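Wekar long table, reviewed after one winter

4 min read
12 comments

I bought the Wekar long table in February, when our old one could no longer stand straight. We use it in a large workroom with a concrete floor, and people sit at it, pack things on it, eat lunch on it and sometimes stand on it to change a lamp, although I ask them not to. I have now lived with it long enough to have an opinion, and I will try to be fair, because I wanted to like this table very much before it arrived.

First, the delivery. The shop, Langat, promised the table in three weeks and it came in five. The driver would bring it only to the street door. This is written in the conditions, and I had not read them well enough. The top is one very heavy package and you need two strong people, better three, if you have a corner to turn. The legs come in a second box together with the screws and a small key. I recommend that you throw the key away and use your own tool. Mine became round at the end before the second leg was fixed.

The assembly took us one afternoon. The drawings are clear except for step six, which shows the cross bar from the wrong side. We mounted it, looked at it, and took it off again. If your bar does not meet the holes, turn it around before you use force. The holes themselves were drilled cleanly and everything met where it should.

Now the good part. The table does not move. I have put my whole weight on one corner and the other end stayed where it was. Our previous table, a Pisier, was cheaper and lighter, and it answered every time somebody used an eraser. With the Wekar you can write at one end while a person cuts cardboard at the other, and your line stays a line. For me this alone is worth a good part of the price.

I also like the color. In the catalog it looked a little orange, and I was afraid of that, but in our room it is a calm warm brown and it goes well with the gray below it.

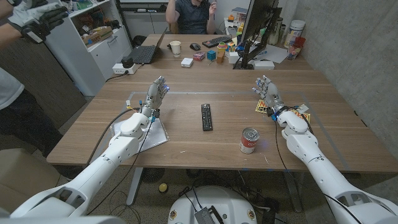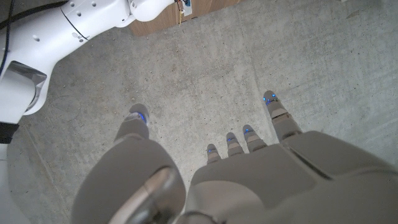

The table top seen along its length, and then the bare concrete floor.

The floor brings me to my main complaint, the feet. Each leg ends in a plastic foot which you can screw up or down by 10 millimeters. On a wooden floor in an apartment this is surely enough. On concrete, which is never so flat as it looks, it was not enough for us, and one leg hung in the air. I wrote to Wekar and they answered politely, after nine days, that longer feet are not available. In the end I put a piece of hard rubber under that leg. It works, but at this price I do not want to cut rubber.

The surface needs a longer explanation. It is sold as "ready to use," and the paper inside the box says, in small letters, that you should oil it before the first use and again after two months. I used Fletska oil, the clear one, almost 70 milliliters for one coat on the top. It smells of nuts for two days. After the oil, coffee can be wiped away without hurry. Before the oil I made a test on the underside with red wine, and the spot is still there – small, but I know about it.

Scratches are normal. A metal ruler leaves a thin pale line if you drag it, and fine sandpaper with a drop of oil takes the line nearly away. Do not use a kitchen sponge with the green side. It makes a dull place which is worse than the scratch.

Two smaller things. The edge on the long sides is soft for the forearms, but the corners are sharp, and my hip has found them more than once. And the cross bar is placed so low that a tall person cannot stretch the legs under the table without meeting it. The shorter people here use it as a foot rest and praise it.

Would I buy it again? Yes, for a room where the table has to work all day and stay in one place. For a home dining room I think it is too much table, and you will feel it every time you want to clean under it. Try to lift one end in the shop first, if they let you.

I give it four out of five. The missing point is for the feet. If Wekar begins to sell longer ones, I will add a note to this text.

Shared 211 times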